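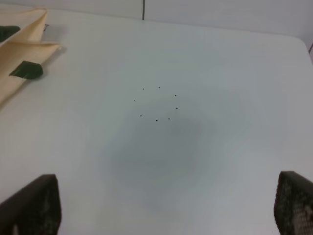
I slept badly and woke up happy, and at my age I have stopped asking how the two go together. The window had been open all night and the room smelled of cut hay. I lay there listening to the pigeons argue on the gutter until the church clock struck six, and then I remembered that it was lake day and got up so fast I had to sit down again on the edge of the bed and wait for my head to catch up.

The 155 leaves from the bottom of the hill and it has never once in my life left on time, except this morning, when I was still tying my boots on the bench across the road. The driver saw me hopping and waited, bless her. There were only a few of us on board. A boy with a fishing rod taller than he was, a couple sharing a bag of cherries and dropping the stones very politely into a paper cup, and me with my old green bag and far too many sandwiches. I had made egg, and cheese with pickle, and then more egg (I always think I will meet someone hungry, and now and then I do).

We went up through Utura, where they have finally mended the bridge, and I thought of Mother, who would never cross the old one without taking her shoes off. She said it was so she could swim if it fell. I asked her once why she didn't take her coat off too and she told me not to be clever.

From the last stop it is all on foot. The path to Palanska starts out so gently that you feel you could walk all day with your hands in your pockets, and then it goes into the larches and turns into a staircase made by somebody with a grudge. I took it slowly. I stopped for raspberries, I stopped for a lizard, I stopped at the spring and drank until my teeth hurt. I stopped a long time at the stone where Father scratched our initials the summer I was nine. The moss has nearly closed over my sister's, and I cleaned it out with a twig and then felt a bit guilty about the moss.

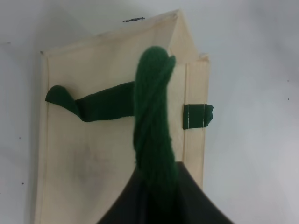 Settimio Pace
17/07/2021
Filed under: Diary, Walks

I got to the lake a little before noon. There is a sign up there now that gives the height as 3000 feet, which pleased me very much, as I had been telling people it was higher than that for years and shall go on doing so. The water was that dark green it goes when there has been no wind. I took off my boots and socks and put my feet in, and oh, the cold! It went straight up to my knees and I laughed out loud like a fool, all by myself.

I ate the first of the egg sandwiches and then the second. I had carried the library book up with me, all 400 pages of it, and read four of them before I fell asleep with my hat over my face. When I woke, the boy with the rod had come around to my side of the water. He hadn't caught a thing and he didn't seem to mind. He took a cheese and pickle, and said his grandmother makes the pickle sweeter, and I said mine did too, and we sat there quite a while without feeling we had to add anything to that.

Coming down was harder on the knees than going up was on the lungs. I bought a wedge of Pruvesik at Dlamini's before they closed, the crumbly kind with the ash on the rind, and ate a good third of it standing in my own kitchen with my hat still on.

My sister telephoned after supper. I told her about the stone and she went quiet, and then she asked if the swing was still there by the spring. I had forgotten there ever was a swing. I said I would look next time, and she said perhaps she would come and look herself, if her hip lets her. I have put the kettle on and my feet are in the basin. There are still two egg sandwiches in the bag and I suppose they are breakfast.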